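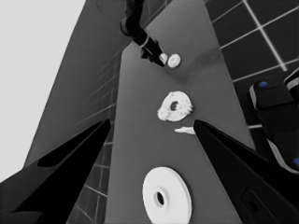
What a robot's hand camera sees in a computer practice world. The two big black shapes are its fingers!

Teaching a Robot by Showing It
Ages 8 and up. Sep 3, 2021

Quick question. How did you learn to tie your laces? Bet you didn't read a list of instructions. Somebody showed you, maybe held your hands and moved them for you, and you got it wrong a lot, and then one day you got it right.

Robots can learn like that too. Not laces (laces are horrible for robots). But picking up a gear, moving a gear, putting a gear where it goes -- yes.

Two ways to show a robot

By hand. You take hold of the robot's arm and move it. The motors go floppy so it lets you. The robot remembers every bend of every joint. A bit like when a swimming teacher moves your arms about.

By remote control. You stay in your chair. You hold a controller, or sometimes a small copy of the robot's arm, and whatever you do the big arm does too. The proper word is teleoperation. Tele means "far away", same as in television.

Remote control has one really good trick. The robot doesn't have to be real! It can live inside a computer, in a pretend world called a simulation. You drop a gear in there, nothing breaks. You crash the arm into the table, nobody has to mend it. Press reset, off you go again.

Have a go: the Wemum gear job

Wemum is our practice world. It has gears and other machine parts in it, all plain white, and black robot arms to move them with. You drive. The robot's computer saves it all.

One go at the job is called a demonstration, or demo for short. It goes like this:

Open the fingers.
Move the hand down over the gear. Slowly!
Stop when there is a finger each side.
Close.
Lift, carry, line up, let go.

Sounds easy. Isn't. The hard bit is step three, becuase you are looking through a camera fixed to the hand and not through your own eyes. Everything comes at you at a funny slant. Things close to the camera look huge and things far off look tiny, so you can't just trust the size of something to tell you how big it is.
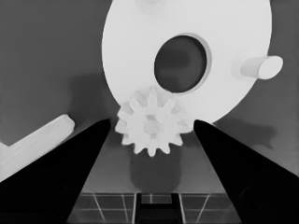 Teeth are the other tricky thing. A gear has teeth all round its edge, and they have to slot into the gaps on the next gear. If they bump tip to tip the gear won't go down. So people wiggle it. Just a tiny turn, this way, that way, until it drops. You would do it without thinking. The robot has never wiggled anything in its life, so it needs to see you do it, lots of times.

How many times?

Our first robot at the Stolholm club had 200 demos to learn from. It could grab a gear. It could not put one down nicely. In November the club at Tolen sent us theirs and we got up to 818, and that was much better, though it still went wrong if the gear started somewhere new. We want 4000. Long way to go!

What happens to all the demos?

A computer program looks through them. For every moment it has what the camera saw and what the person's hand did next. It hunts for patterns. Gear over to the left, people move left. Gear between the fingers, people close them. After a lot of practise it can make its own guess about what to do, and that guess moves the arm.

Are mistakes bad?

Little ones are fine. If you miss and then fix it, keep that demo -- the robot learns how to fix things as well. If you gave up halfway and went for a biscuit, bin it.

Words to know

Gripper: a robot's hand. Often just two fingers.
Joint: a place where the arm bends or turns.
Demo: one go at a job, saved so the robot can learn from it.
Simulation: a pretend world in a computer.

Try it at home

You need 4 bottle tops, a cup and a friend. Use only your thumb and one finger, close one eye, and get the bottle tops into the cup. Now your friend shuts both eyes and you tell them how to do it using words only. Then swap, and this time move their hand for them. Which was quicker?

Gear pages by the Chaudhary Robot Room. Next one: why robots drop eggs.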